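Sitting Still: what my granddad's bee hives taught me about listening
Speaker notes, Merbridge Community Hall, 2023-09-13
(Slides are only pictures, so don't read off the screen! Slow down. Water's on the left.)

Start without hello. Go straight in with the hum. Let them hear the recording for as long as I can bear it, then switch it off and wait a bit.

Right. So that was a hive in April, recorded with a cheap microphone pushed in near the entrance. I've played that clip to a lot of people now and the first thing they say is that it sounds cross. It isn't cross at all! That's a colony getting on with its day. A cross hive is higher and tighter and you'd know it, because your shoulders go up round your ears before your brain has caught up.

I'm going to talk for a bit about keeping bees, which I do badly but with great enthusiasm, and mostly about the listening side of it, because the books skip over it. They give you page after page on frames and feeders and then one mean little paragraph on sound. (Hold up the book. The thin one, not the one I spilt tea on.)

How I got into it. My granddad kept hives at the bottom of a long garden, up against a hawthorn hedge, and I wasn't allowed past the water butt until I could stand still for as long as it took him to smoke a pipe. I was a fidgety child. It took me most of a summer. When I finally got down there he didn't open anything, he just put his ear flat against the side of the box and told me to do the same on the other side. I remember the wood was warm and I could feel the noise in my teeth. I was completely hooked, and also a bit scared, and I think both of those are still true.

(Pause here. If someone laughs at the pipe bit, let them.)

My own first colony came years later and I called the hive Pellus, for no reason I can defend. Pellus was a swarm in a cardboard box, and I drove home with it belted into the passenger seat with the windows down. The second hive is Sitia. I name them because I can't keep numbers straight, and my notebook would be hopeless otherwise.

The notebook, then. I write down what I hear before I write down what I see. I stand to the side, never in front, and listen with my eyes shut, and then I put down whatever word comes. "Soft." "Busy, low." "Like a fridge." I've got 252 entries now and some of them are no use to anyone. Number 137 just says "trains?" and I've no idea what I meant. But go back over a whole season and you can start to hear the year going round. The pitch shifts when the weather's heavy. It drops right off on a cold morning, down to almost nothing, and you have to put your ear to the box like my granddad did.
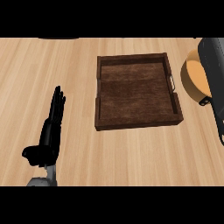 Does a hive really sound different when it has lost its queen?

Many keepers say it does, and I'm one of them: the steady hum breaks up into a sort of rising and falling moan, though I'd always look inside before deciding.

People like that one, so be ready to spend longer on it. I lost the queen in Sitia in my second year and I didn't trust what I was hearing. The notebook says "wobbly" on one visit and "wobbly, sad?" on the next, and I did nothing about it for far too long because I thought I was being soppy. When I did open up there were no eggs anywhere, and very little brood. I'd been told, quite plainly, and I'd written it down, and then I'd ignored it.

(Don't rush the next bit. I always rush the next bit.)

Piping. This is my favourite. Young queens make a noise, a proper tooting, like someone learning the trumpet in the house next door, and the ones still shut in their cells answer with a lower quacking. Play clip two. Then play it again, because they'll be laughing over it the first time. I heard it for myself on a warm evening, sitting on an upturned bucket with a plate of toast, and I stayed until it was too dark to see the plate.

Someone usually asks about kit. I do own a Hrnčiar, the little clip-on recorder, and I'm fond of it, but you don't need one. A phone will do, held near the side. A stethoscope is lovely if you can get hold of one. Wear your veil even if you're only listening! I've been stung on the ear exactly when you'd expect to be stung on the ear.

Costs, if they ask. I spent 80 pounds on my first hive, second-hand, and more than that on the suit. Scrub and scorch anything you buy used. Join your local group before you buy any bees at all, and go through a whole season with somebody else's first if they'll have you.

Neighbours. Talk to them early. Take honey. I moved mine to face the hedge so the bees have to climb before they cross anyone's washing, and it's made life much easier all round.

If there's time, do the listening exercise. Lights down, everyone shuts their eyes, clip three, which is the winter one. It's very quiet, so ask them to stop rustling. Then ask for one word each, starting from the back row so the front doesn't hog it.

If there's no time, skip to the jar and let people pass it round. Spoons are in the blue bag. Clip three can play while they queue.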